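Section 4: Recording Practice Runs for the Laundry Task

Hodville Robotics Club, Team Handbook

Use this section after the arm has been mounted and the power check in Section 3 is complete. It covers the gripper, the wrist camera, the starting layout and the first set of practice runs. New members should work through it once with an experienced member before booking the arm on their own.

The laundry task is one of the timed tasks at the Mardale meet. The team drives the arm with the hand controller to pick up a piece of clothing and put it in the bin. The recordings are used later to train the Prinell arm to do the same thing without a driver.

4.1 Before you start

You will need:
The Prinell arm, mounted and powered off
The hand controller and its cable
The club laptop, charged
The clothing box
The collection bin
The run log

Check that the laptop has enough free space for a full session. If the recorder shows a yellow bar, move the older runs to the club drive before you go on.

CAUTION: Keep hands, hair and sleeves away from the gripper whenever the power light is on. Tie back long hair. Take off lanyards.

4.2 Connecting the controller

1. Plug the controller cable into the port marked CTRL on the arm base.
2. Plug the laptop cable into the port marked DATA. The two plugs look alike. Do not force either one.
3. Turn on the laptop and open the recorder.
4. Turn on the arm. Wait for the power light to stop blinking.
5. Press HOME on the controller. The arm moves to its rest position.
6. Squeeze and release the trigger three times. The fingers should close and open fully each time.

If the fingers stop partway, turn off the arm and check the finger screws. The tool is in the lid of the controller case.

NOTE: The fingers are rated for 2,000 closings between inspections. The recorder keeps the count on its Status page. When the count reaches 2,000, stop and tell a coach. Do not reset the counter yourself.

4.3 Setting up the wrist camera

1. Open the Camera page in the recorder.
2. Wipe the lens with the dry cloth only.
3. Check that both fingertips show at the bottom of the picture with the gripper open.
4. If only one fingertip shows, loosen the camera clamp a half turn, straighten the camera and tighten the clamp again.
5. Press Lock. Exposure and focus now stay the same for the whole session.

Do not move the camera after you press Lock. If it gets bumped, end the session and start a new one. Runs from before and after the bump must not be saved in the same folder.

4.4 Laying out the clothing

1. Take one item from the clothing box. Close the box.
2. Drop the item from waist height inside the reach of the arm. Leave it the way it falls.
3. Step back behind the tape line.
4. Press HOME, then lower the arm until the item fills the middle of the camera picture.

Drop the item again if any part of it is under the arm base. Other things may stay in the background as long as the arm cannot touch them.

4.5 Choosing where to grip

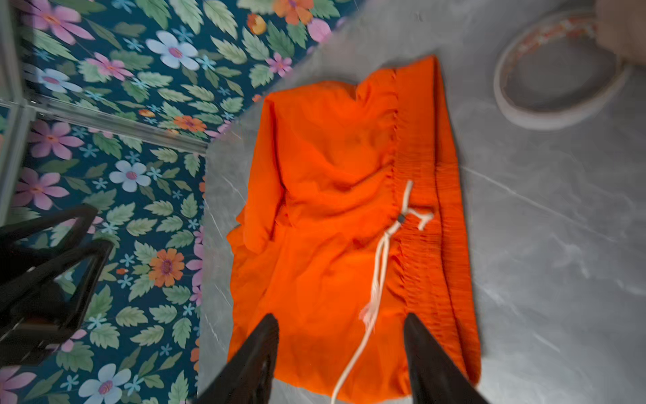
Pick a grip point before you close the fingers. Open the gripper wide and stop above the item, then look at the camera picture for thick folds, seams and loose cords. On the orange item, the white drawstring comes out of the pleated waistband, goes through a cord stopper and trails down between the open fingers. A grip made from this position could catch the cord along with the fabric. Move sideways to a bunched part of the cloth, clear of the cord, before going down. Stay off the cord stopper too.

1. Line up the fingers across a fold, so that one finger will go down on each side of it.
2. Lower the arm slowly until the fingertips are just above the floor.
3. Squeeze the trigger and hold it.
4. Raise the arm straight up. Pause for two seconds.
5. Move over the bin and release the trigger.

CAUTION: If a cord gets caught in the finger joint, do not pull on it. Release the trigger, turn off the arm and free the cord by hand.

4.6 Saving the run

1. Press Stop on the recorder.
2. Mark the run Good, Dropped or Missed. Dropped and Missed runs are kept.
3. Write the run number and the item in the log.
4. Return the item to the box and choose a different one.

A session is 13 runs. Change drivers after run 8. Sessions left short can be finished later the same day if the camera is still locked.

Copy the finished folder to the club drive under Howlader, which is the name of the current training set. Turn off the arm before you unplug either cable. Go on to Section 5 for the session check.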